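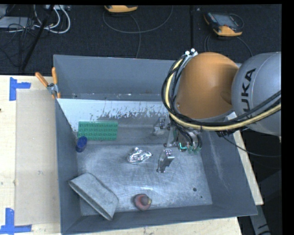

第三章 金属料箱的安放、清洁与日常保养

3.1 开始之前

Tretum 斜壁料箱用的是厚金属板,四面箱壁都高,个头也不小,头一回搬的人多半会低估它。请先把本节从头到尾看一遍,再挽起袖子动手,花不了几分钟。看的时候不妨泡杯茶,不用急。

您需要准备:
软毛刷一把
不掉毛的棉布,多备几块
中性清洁剂
干燥的厚手套
随箱附带的防滑垫(装在 Zaria 配件袋里)

注意:箱口边缘虽然出厂时已经打磨过,用久了仍可能起毛刺。无论新箱旧箱,搬动时都请戴手套。

3.2 把料箱放上台面

1. 清空台面,用干布擦一遍。木台面上哪怕只有一粒小砂子,压在箱底下来回一蹭,就是一道长印子,补起来很费工夫。

2. 铺好防滑垫,四角各一块。台面宽度不足 900 毫米的,请换用大一号的台子,不要让箱底悬空。

3. 两个人各抬一端,手托箱底,不要提着箱口走。放下时先落后边,再慢慢放平前边,当心手指。

4. 长边朝向操作的人。料箱是横向放置的,横宽纵浅,这样伸手取物时最顺。

5. 在箱口四角轻轻按一按。如果有晃动,取出一块防滑垫,对折后再垫回去试试。我们的装配师傅 Ismael Bittencourt 喜欢在这一步多按几遍,我们也建议您照做。

警告:料箱所在的工位如果装有自动设备,请先按该设备自己的说明书停机、断电并上锁,确认之后才可以把手或头探进箱内。本节下面所有的清洁步骤都以此为前提。

3.3 装料

零件请从箱壁的斜面上缓缓滑下去,不要从高处往下倒。斜壁本来就是为了让东西自己往中间聚拢,您只要给它一点时间就好。单次装料不超过 26 公斤;细碎的小件建议分 3 次放入,每次放完用手拨平。

带油的零件先沥干再放。油和金属屑混在一起会结成一层灰黑色的泥,粘在箱角里,过一个周末就很难刷掉了。

提示:底板上若有孔,装小件之前先看一眼孔的大小。比孔还小的垫圈、螺母之类,请用浅盘盛着放进去。

3.4 每日清洁

1. 取出全部零件,包括卡在角落里的。

2. 用软毛刷从箱壁上沿往下刷,最后刷底板。顺序不要反过来,不然底板要刷两遍。

3. 用拧干的湿布擦拭斜壁,顺着坡度往下擦。斜壁上的浅色流痕多半是清洁剂没有擦净留下的,换一块清水布再擦就行。

4. 如果底板有孔,用棉签沿孔边转一圈,清掉积下的碎屑。

5. 用干布收尾,敞口晾干。水温请不要超过 66 摄氏度,太热的水会让清洁剂干得太快,反而留下印子。

3.5 关于划痕和磨损

常有用户写信来问,箱底用了没多久就布满细划痕,是不是质量有问题。请放心,金属零件天天在上面滚来滚去,细划痕和发白的擦痕都是正常的,不影响使用,也不必去抛光。抛光以后的底板反光更强,在灯下看零件反而费眼睛。

需要留心的是下面几种情况:
指甲划过去能明显卡住的深沟
表层成片翘起或剥落,碎片混进零件里
箱壁与底板相接处出现裂缝
箱口变形,料箱放不平

遇到剥落时,先用刷子把松动的碎片扫净,再用细砂纸轻轻磨平边缘,擦干净后涂一层薄薄的 Flonley 护面剂,放置过夜。深沟和裂缝请不要自行焊补。

小心:不要用钢丝球,也不要用含氯的清洁剂。

3.6 保养记录

每次检查后,请在随箱的卡片上写下日期、磨损位置和处理办法。格式可以随意一些,看得懂就好,比如:

2023年9月5日,下沿有剥落,已磨平补涂。检查人:Gleice Brandão。

卡片写满后请不要丢掉,夹在说明书里一起保存。将来要换箱或者报修,维修人员第一件想看的就是它。

3.7 更换防滑垫

防滑垫压扁变硬以后就抓不住台面了,建议每年七月检查时一并更换。旧垫如果粘在箱底,用温水敷一会儿再揭,不要拿刀去铲。新垫贴好后,重复 3.2 的第 3 步到第 5 步。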